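Home | Articles | Topics | Submit | About

4. House rules for simulated tabletop trials

Before we come to the numbers, a word on the rules we asked every group to follow, as we suspect they mattered more than any single piece of software. The Drevura guidelines grew slowly, over many friendly arguments, and they ask for very little: write down the starting layout, leave it alone once a trial has begun, and report every attempt, including the embarrassing ones. We applied them to all 1,739 trials in the Trisitz set, where an arm works over a wooden table laid with mugs and other small things (Figure 3). 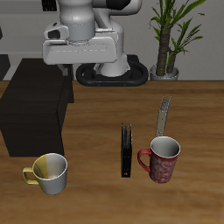

Should a trial be thrown out if the arm touches something it was not asked to touch? Keep it in the set, mark it as a contact, and report the contact count next to the success rate.

Figure 3. A rendered tabletop layout, with two mugs, a fork and a small black upright object below the arm.

We were a little surprised by how much good this one habit did. In an earlier round, 169 trials had been quietly dropped by one group or another, each for a reason that seemed fair at the time – and yet the groups' results could not be compared at all until we had gone back and restored them. Rule 3 now says that a trial may be set aside only when the simulator itself fails, and that the log must stay with the set. The Arkow group applied it to 49 trials and kept every log, for which we remain very grateful. The wording follows the Palaniappan checklist, with small changes for rendered work.

12 shares | 4 comments

Contact | Copyright | Back to top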